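**Sports Officiating & Club Life - notes for wk 6**
(rough, will tidy before the test. slides go up after, ask Juraj Krajčí for the reading list, not me)

Topic: the match official in lower league sport. Who they are, who pays them, why they stop.

Read before the seminar: the Grusstead chapter, first half only. Second half is on stadium rents, skip it.

## 1. Starting point

Most of what gets written on referees is about the top level. Tiny part of the job. Most matches are on council pitches, one official, no assistants, parents on the touchline.

Three words we keep mixing up, so get them straight:

- **referee** - runs the match, final say
- **umpire** - same idea, different sports (cricket, tennis, hockey on grass). Often two or more with split areas
- **judge** - scores or rules on one thing only. Line judge, diving judge

In an essay use "official" when you mean all of them. Lost marks last year for this.

## 2. The Tinside league case

Small amateur football league, 300 registered players, one age band. We use it all term so learn the basics.

- fees paid in cash by home club, before kick-off
- no travel money until the league changed its rules
- appointments by phone, evening before, sometimes later
- new officials given under-12s first. Is that sensible? Youngest players = loudest parents. Discuss

Complaint forms went to the league secretary, who also ran one of the clubs. Conflict of interest, obvious one, but note that both sides accepted it for years. Small leagues run on people doing two jobs. Don't just write "this is bad", say what you would put in its place and who would do it.

## 3. Why people leave

Usual answer is abuse. True but not the whole of it. From the exit survey (797 replies, handed out in class, keep your copy):

1. abuse from the touchline
2. no support after a bad match
3. work and family
4. felt stuck at the same level
5. injury / age

Look at 2 and 4 together. Both are about the league, not the crowd. Rosenthal argues that a phone call the next morning does more than a longer ban for the offender. Good point, thin evidence - he only spoke to officials who had stayed. Remember survivorship from week 2.

Also: people tick more than one box. So dont add the rows up.

## 4. Positioning (short, practical)

Football: the diagonal. Corner to corner, play between you and the assistant. With no assistants it falls apart a bit, you end up closer to the ball and guessing offside.

Basketball: two officials, lead and trail. Lead under the basket, trail behind the play. Swap on every change of end. Main fault in beginners is both watching the ball.

Hockey (ice): keep off the boards if you can, know where your exit is.

Common to all: get the angle first, then the distance. Close with a bad angle is worse then far with a good one. 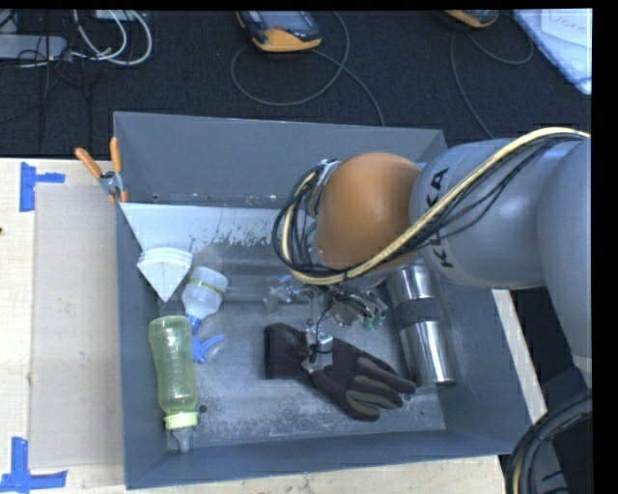
*Robot arm reaching into a grey bin.*

## 5. Money

Cup run example, Oltance tournament. Prize pot 3000, officiating budget 2000 for the whole thing. Work out in pairs:

- what share of the total is officiating
- what happens to it if the semi-finals go to three officials instead of one
- who should pay the difference, clubs or organiser

No right answer on the last one. Show working on the first two.

## For next time

- finish section 3 questions, half a page
- bring one written match report, any sport, any level
- essay titles out in April, plan due two weeks after that
- seminar starts at 10.15, room unchanged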